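Field Methods in Conservation Biology
Unit 6 handout: Estimating how many animals are left

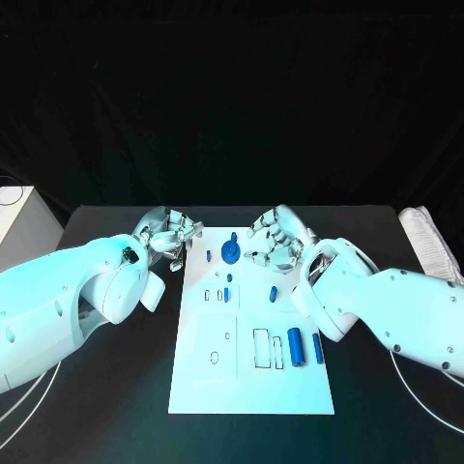

Most rare mammals cannot be counted directly. They move at night, they use large ranges, and a person walking through the forest will usually see none of them. This unit covers the methods used in place of a direct count, and the mistakes that go with each one. Read it before the lab and bring a calculator.

1. Terms

Population size (N) is the number of animals in a defined area at a defined time. Both parts of that definition have to be stated. A figure for "the Skarnasum otters" means little until you know which streams were covered and in which season.

Density (D) is N divided by area. Density lets you compare places of different size.

Detection probability (p) is the chance that an animal present in the study area is recorded by your method during one survey. It is almost never 1. If you ignore it, you will report too few animals.

Closure means that no animals are born, die, arrive or leave during the survey. The simpler models assume it. Short surveys come closer to meeting it than long ones.

2. Sign surveys

Tracks, scat, hair and dens show that a species is present. They are cheap to record and work well for mapping where an animal occurs. They are poor at giving N, as one animal can leave a great deal of sign and fresh snow or rain can erase all of it. Always record the weather for the two days before a sign survey.

3. Mark and recapture

Catch and mark a first sample (M). Release the animals and let them mix. Take a second sample (C) and note how many in it carry marks (R). The basic estimate is

N = (M x C) / R

Worked case, from the Vostard marsh vole data: the first sample was 200 voles, all marked. The second sample was also 200, and 20 of them were marked.

N = (200 x 200) / 20 = 2,000

When R is small the basic formula tends to run high. Use the Chapman version:

N = ((M + 1) x (C + 1)) / (R + 1) - 1

Work out the Chapman figure for the same data before class. It should come out lower than 2,000.

Marks that fall off push the estimate up. Animals that learn to avoid traps also push it up, and animals that learn to like the bait push it down. Be ready to explain why in each case.

4. Photo recapture

Cats with spotted or striped coats can be told apart from photographs, so nobody has to handle them. Stations are set in pairs facing each other across a trail, to get both flanks of the animal. Left and right sides do not match, and an animal known only from one side must not be counted twice.

The Vivenov season is the data set for the lab. It produced 2,787 trigger events. Of these, 502 showed a mammal of any kind. The rest were blowing grass, birds, or hikers. Sorting is the slow part of this method, and you should budget for it when you write your own proposal.

Station spacing matters. If there is room between stations for an animal's whole home range, that animal has a detection probability of zero and the model cannot correct for it.

5. Genetic sampling

Hair snags and scat give DNA, which identifies individuals and sex. Samples left in sun and damp degrade quickly. At Baluyot the collection interval was shortened from four weeks to two for this reason. Lab errors can turn one animal into two on paper, so poor-quality samples should be rerun or dropped.

6. Reporting

Give the estimate, the interval around it, the area, the dates and the method. Do not compare two surveys that used different methods without saying so. A rise from one report to the next may only mean that p went up.

For the lab

Bring your answer to the Chapman problem. Groups of three will each take one part of the Vivenov photographs and build a capture history table, with one row per individual and one column per survey night. Write 1 for recorded and 0 for not recorded. Leave the cell blank if the station was not working that night. A blank and a 0 are treated differently by the software, and mixing them up is the most common error in this exercise.

Reading: course pack, chapters 9 and 10. Skip the section on aerial transects, which comes up in Unit 8.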